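Gripper fault: jaw keeps closing after release (hand-held unit, sorting work)
Posted in Faults and Safety by Malachy Lenihan, February
Reading time: 4 minutes

mlenihan
We run two hand-held grippers at the Clasthorpe workshop, the ribbed-body type with the linkage jaws and swappable finger pads. The work is toy sorting: pick an item out of a storage bin, place it in another, repeat. Last week one of them developed a fault I haven't seen before and I'd like to know if anyone else has.

When you let the trigger go, the jaws open part of the way, stop, then close again on their own. It doesn't happen every time. I logged 560 picks over two sessions and got 17 of these. Most were harmless because there was nothing between the pads. On one of them Naveen had his finger in there clearing a bit of string. He has a bruised nail and a small cut, nothing worse, but he was not expecting it and neither was I.

What I have done so far: new return spring, cleaned both pivots, checked the cable for kinks. It ran clean for 50 picks after the spring went in and then did it again on soft items.
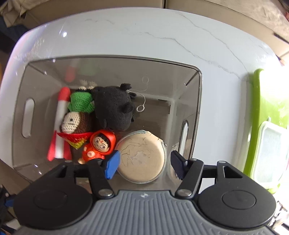 Soft toys and a small figurine in the grey bin, Clasthorpe bench.

The soft stuff seems to be where it happens. Hard items like the little figurine come and go without trouble. Plush and crochet are bad. I have wondered if it is something in the force sensing that gets confused when the load drops away slowly, but I can't prove it.

Firmware is whatever it shipped with. I have the unit tagged out for now.

p_dunne
Sounds like a sticky pad to me. We had one where the rubber had gone tacky and it dragged the fabric along with it. From the handle it felt exactly like the jaws closing again. Wipe both pads with isopropyl and try it before you go near the firmware.

mlenihan
Pads were wiped. I should have said. Also I watched it do it with nothing in the jaws, so it isn't fabric dragging.

noreenb
Are those two different pads? One looks like blue rubber and the other one is dark with a texture. If they have different grip, one side lets go of a soft toy before the other and the load comes off unevenly. On ours that was enough to upset the release. We put matching pads on at Jastwood and it stopped.

p_dunne
Mixed pads are fine. We have run mixed pads for two years. One grippy, one textured is a decent combination for plush.

noreenb
Fine on your units, maybe. It was not fine on ours. I'm only saying it takes five minutes to swap one over and see.

p_dunne
It also wouldn't explain it happening with empty jaws, which he has just told us it does.

noreenb
Fair point. I'd missed that. I would still swap it.

kcostello
Forget the pads for a minute. Somebody was hurt by a jaw moving with the trigger released. That is a reportable fault where I work, and it should be the first thing in the post. Malachy, is there a power switch on the body, and was it on when he reached in?

mlenihan
Switch is on the battery pack, which sits on the operator's belt. It was on. Our written instruction says power off before clearing the jaws. In practice people don't do it for a bit of string because it drops the logging and you lose the session. That is my fault for leaving it like that.

kcostello
Then you have two problems and the second is the bigger one. If following the rule costs people their work, they will break the rule. Can you fit a stop on the handle that cuts the motor and leaves the logging alone?

nmishra
It was my finger. It's fine, for the record. I knew the rule. There was a loop of string round the pad and I just went for it. I would use a motor stop if it was where my thumb already is. I wouldn't use one on the belt.

p_dunne
Check the trigger sensor while you are in there. If it's the magnetic type, the magnet can work loose in its seat. It then reads half pressed when you let go, and you get a partial open and a close. I'd put money on that over firmware.

mlenihan
Opened it up this evening. Magnet is loose. It moves when you tap the handle with a screwdriver. I have glued it and will leave it overnight. No idea yet why soft items would make it worse, unless people squeeze harder on them.

noreenb
They do. Ours squeeze plush much harder than they need to.

mlenihan
30 empty cycles this morning, no fault. Not calling it fixed. It stays tagged out until it has done a full session on the soft toys with nobody's hands near the bin. The motor stop is on order and will go under the thumb.

3 comments

Zoëga: Had the same partial open on a different make. Loose magnet as well. Glue lasted four months, then we changed the whole trigger.

Pruvoreck: Tweezers on a lanyard for clearing string. Cheap, and they stay with the operator.

kcostello: Tweezers and power off, please.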